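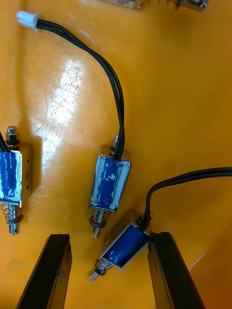

Solenoids on the orange-yellow surface, lowest one between the fingers.

Notebook entry, August
Belta workshop, evaluation of the Kinik handling kit (supplier: Kjærgaard)
Entry by Gilmar Rangel

Purpose

The kit has been offered to us on a 42-day trial. This entry records the first working session on small electrical parts. It is to be read together with the earlier entry on mounting and power, which is not repeated. The question put by the Itavell project is whether the kit can present small parts to an inspection station without a fixture made for each one. A decision on purchase is not expected from this session alone.

The kit as supplied comprises the gripper, one pair of black fingers, the wrist camera, a cable set and a licence for the teaching software. A second pair of fingers is listed in the offer at 420 euros and has not been ordered. The printed manual is adequate on mounting and poor on force settings. Kjærgaard have been asked for the fuller version.

Solenoids

The first parts were small push-pull solenoids with open metal frames and blue coils. They are awkward enough to be a fair trial: the frame is a good surface to hold, the spring and plunger are not, and the leads go wherever they please. The operator is to approach from the frame sides and keep clear of the coil wrapping, which on some of these parts is already wrinkled.

Force was set at level 2 for all attempts. At this level the frame was held without visible marking. Level 7 was tried on a scrap part only and is not to be used on stock.

Parts lying square to the gripper gave little trouble. A part lying diagonally needs the wrist turned to suit before closing, otherwise one finger meets the frame first and pushes the part along. The teaching software permits this correction but does not propose it. The operator must judge the angle from the camera view and enter it by hand, and this was slow.

The glossy surface throws a bright patch of light back at the camera. The part-finding function confused this patch with a part on two occasions. Lowering the lamp helped. A matt sheet should be tried before any further figures are taken, and the setting of the lamp should be written down this time.

Leads remain the principal difficulty. A pair of wires crossing behind a neighbouring part will drag that part when the first is lifted. The sales literature speaks of "untidy parts" without saying whether wires are included. Question sent to Kjærgaard.

Board and loose wires

The second exercise was held at the white work surface, with the red circular board and a number of loose wires ended in small connectors. No lift of the board was attempted. The two cylindrical capacitors and the screw terminal block stand proud of it, and the safe places to hold it have yet to be agreed. The aim was limited to approach and clearance: bringing the fingers down towards the wires without touching the metal bar or the block fixed to it.

Clearance is tight. The fingers are broad for this work, and with the gripper fully open the outer faces come closer to the bar than I should like. The approach path was therefore taught from the board side. The software accepted the new path at the second attempt, the first having been refused with a message that the manual does not list (noted on the inside cover for the support call).

Picking a single wire was tried at slow speed only. Thin wire tends to slide down the finger faces as they close. Gripping at a connector housing is more promising -- the housing gives the fingers something square -- but the camera must be able to tell one end of the wire from the other, and with pale housings on a white surface this was unreliable. A darker surface is the obvious next step.
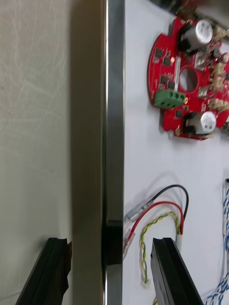

Points for the supplier

1. Full manual, with force levels given in newtons.
2. Meaning of the unlisted refusal message.
3. Whether narrower finger tips are available, and whether they fit the present mount.
4. Whether the part-finding function can be told to ignore a fixed area of the surface.
5. Terms for returning the kit if the trial is not extended.

Provisional view

The kit is well made and was quick to bring into use. For the solenoids it is suitable, subject to the lamp and surface being put right. For wires it is not yet suitable with the fingers supplied. I would not support the purchase of the second pair in the standard shape.

Next session: matt sheet, dark surface for the wires, force level 2 retained. Colleagues using the cell in the meantime are asked to leave the taught paths unchanged and to enter any new ones under their own initials.

G. Rangel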